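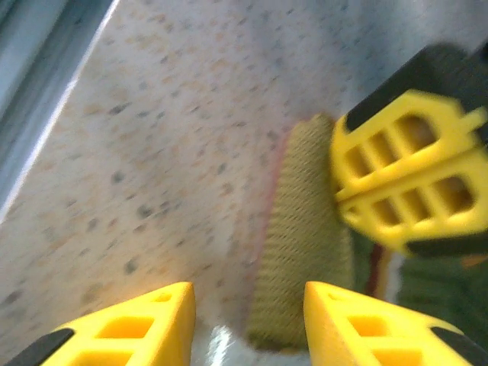
What Does a Cheap Smart Plug Say When It Thinks Your Phone Is Listening?

Project report, Introduction to Network Security
Dranbridge College, second-year group project

1. Why we picked this

Our first idea was password managers, but two other groups had already taken it. Then one of us bought a discount smart plug and the companion app asked for contacts, location and microphone access before it would turn on a lamp. A lamp! We had our topic before the end of lunch.

The question we settled on was simple to write down and much harder to answer: what information leaves the home network when you use a low-cost smart plug and its app, and how much of it can be read by someone else on the same Wi-Fi?

2. Background

Most people worry about a hacker guessing their password. With home gadgets there is a quieter problem. The device talks to a server run by the maker, the app talks to the same server, and often to several advertising and analytics services too. Some of that traffic is encrypted and some of it isn't. In class we covered TLS, which is what puts the padlock in a browser, but an app has no padlock to look at, so the user has to take it on trust.

We also read up on local pairing. When a plug is new it usually opens its own little Wi-Fi network, and the app sends it the home network's name and password. If this step is done badly, anyone close enough can pick up the password out of the air. We really wanted to see this for ourselves.

3. Setup

We used an old laptop as a wireless access point, running Wireshark to capture everything that passed through it. The plug under test was the Bindoron, and we compared it with a slightly more expensive one sold under the name Okoth. Both were bought new, reset to factory settings before each run, and paired with the same wiped Android phone. No one else's devices were on the network, and our instructor signed off on the plan before we captured a single packet.

Each run lasted 30 minutes. We paired the plug, switched it on and off at set times, left the app open for a while, closed it, and let everything sit idle until the time was up. We did 14 runs in total, seven for each plug.
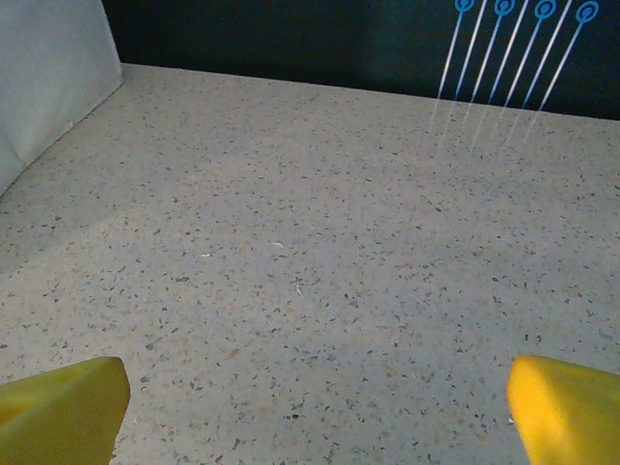 The part that took the longest was deciding what to count. A packet capture is a huge pile of stuff, and on our first evening we scrolled through it with no plan at all, which was fun but got us nowhere. In the end we wrote a short Python script that grouped the traffic by destination and marked each connection as encrypted or plain. It skipped any packet that only kept a connection alive. The script stopped working on captures of more than 4000 packets, so we split the longer files and joined the results afterward. (We found out later that the bug was one misplaced line. It's fixed in the version we handed in.)

4. Results

The Okoth plug was pretty boring, and we mean that as praise. It contacted the maker's server over TLS, checked the time, and stayed quiet otherwise.

The Bindoron was much more talkative. Across its seven runs we logged 861 separate connections, and plenty of them happened while the plug was idle and the app was closed. The on and off commands were encrypted. The firmware update check was not: the plug asked for a version number over plain HTTP, with its own serial number sitting right there in the address. Seeing that pop up on the screen was the best moment of the whole project.

Pairing was the other surprise. The Bindoron's setup network had no password, and the home Wi-Fi password was sent across it with only Base64 encoding. Base64 is not encryption, and decoding it took us one line in a terminal.

5. What we couldn't test

We did not try to send the plug a fake firmware file. We wanted to, very much, but it was outside what we had permission for, and we only had one plug to break. We also can't say what the server does with the serial numbers. And our results cover one firmware version on one phone, so a different phone might behave differently.

6. Advice for users

Put smart plugs on a guest network if your router has one. Say no to every permission the app doesn't need, then see if it still works. Ours did, with contacts and microphone both turned off. Do the pairing at home and not in a dorm or a shared building, and change the Wi-Fi password if you've already paired one there.

7. Next steps

We wrote to the Bindoron support address in July with our findings and haven't had a reply yet. One of us is taking the script to the Somambridge student security meetup to try it on light bulbs and a baby monitor. The code and the cleaned-up captures are in the shared course folder, with the Wi-Fi password and serial numbers removed.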